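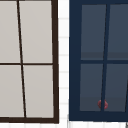 Image: Floltava Studio

A dispute over 30 paintings held in a rented storage unit has moved to mediation, after lawyers for the estate of collector Aled Eynon and the Jenkins gallery agreed to suspend court proceedings until October.

The works, mostly oils on board by the painter Nest Yorath, were consigned to the gallery under an agreement that set its commission at 30 per cent. The estate argues that the agreement lapsed on Eynon's death and that the paintings should have been returned within 45 days. The gallery says the term was renewed in writing and that it is owed storage and insurance costs.

Title to 7 of the works is also contested. Those paintings were pledged as security for a loan from Nindska, an art finance firm, which has registered its interest and will take part in the mediation.

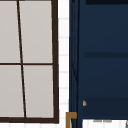
Window detail, computer rendering.

Under the interim terms, filed on Friday, no work may be sold, lent or moved without the consent of all parties. The estate will pay 70 per cent of storage charges and the gallery the balance, with the split to be revisited in any settlement.

Dwight MacLeod, counsel for the estate, said his client wanted "a full inventory and a condition report before anyone talks about price." Rhydian Maddocks, a director of the gallery, declined to comment on the loan but said the consignment records were complete.

The condition report will be prepared by conservator Tane McKinnon. A planned showing of Yorath's work at the Stusten has been deferred.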